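Hold It Right Side Up: The Slow Fight Over Rules for Robot Grasping

By Jaime Salgado 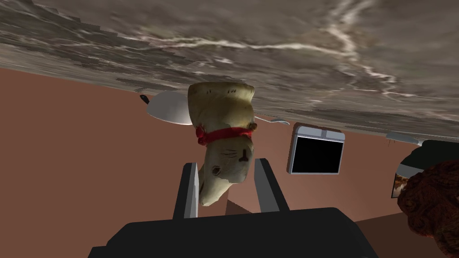
A simulated gripper with a beckoning-cat figurine pinched between its two fingers, head toward the gripper. Rendered room behind.

Is that a good grasp? Depends who you ask. And that is pretty much the whole problem.

Kwesi Mahama says yes, sort of. The fingers have the cat. Bożena Rutkowska says no. It's a figurine, it has a base and a face, and a person asking for it on a shelf would want the base down. They have argued this for most of a year, mostly by email, sometimes across a lunch table at Rendelby, where both of them work on test rules for household robots.

The rules are a draft. 14 pages, plain language, no math until the back. Working title is the Pulthorpe Practice, after the town where the first meeting was held in February. Bad coffee, a broken projector, one very long morning on the word "hold."

Why bother? Labs report success rates and the rates don't mean the same thing. One team counts a lift. Another counts a lift plus a few seconds. A third wants the object set down again where it was asked for. Put the three numbers side by side in a sales deck and they look like a race.

"I had a buyer show me a 90 and a 70," Mahama says. "The 70 was the better robot. It was just graded by somebody meaner."

So the draft splits the thing up. Grasp is one score. Pose is another. Placement a third. A figurine held upside down can pass the first and fail the second, and the report has to show both. No averaging them together. Rutkowska fought hard for that line and she got it, in bold.

Then there's the simulation section, which is where tempers went. Almost everybody trains and tests in rendered rooms now, its cheap and nothing breaks. Countertops, appliances, scanned ornaments with the scuffs baked into the surface. But a rendered cat weighs what somebody typed in. Friction too. The draft asks teams to publish both values for every object, and to say in the first paragraph, not a footnote, that the test was simulated.

Sherif Tawfik of Seltateck thinks that's too much. His group runs big batches of objects and he says writing up each one would eat the schedule. "I'm for honesty. I'm also for going home at night." He wants a shared object list instead — one file, everybody points to it. Reasonable. The sticking point is who keeps the file current, and Seltateck has not offered.

Other bits of the draft, quickly. Camera view has to be fixed before the run and stay fixed. Every failed run gets kept, same folder as the good ones. Still pictures can't be used as proof of a successful hold, since a still can't tell you if the thing slipped a moment later. At least 2 people grade pose, separately, and disagreements get written down with both names on them.

That last one came from Ryszard Wysocka, who used to inspect elevators and finds robot people a bit casual. He'd also like a section on fragile items. Ceramic, glass, anything with small parts stuck on — a bell, a tassel, a handle. Where may the fingers press? How hard? The current text says "with appropriate care," and Wysocka has crossed it out in every copy he's been sent.

Smaller shops are watching. Kwak, which builds grippers and not much else, has already started reporting grasp and pose apart, draft or no draft. Their pose numbers are not pretty. They published them anyway and, Mahama says, got more calls from customers than before.

What the Practice won't have is teeth. It's voluntary, no stamp, no auditor. Tawfik likes it that way. Rutkowska doesn't, and would settle for buyers asking to see the score sheet before they sign anyting.

Comments on the draft close 22 October 2020. The section on fragile items is still one sentence long.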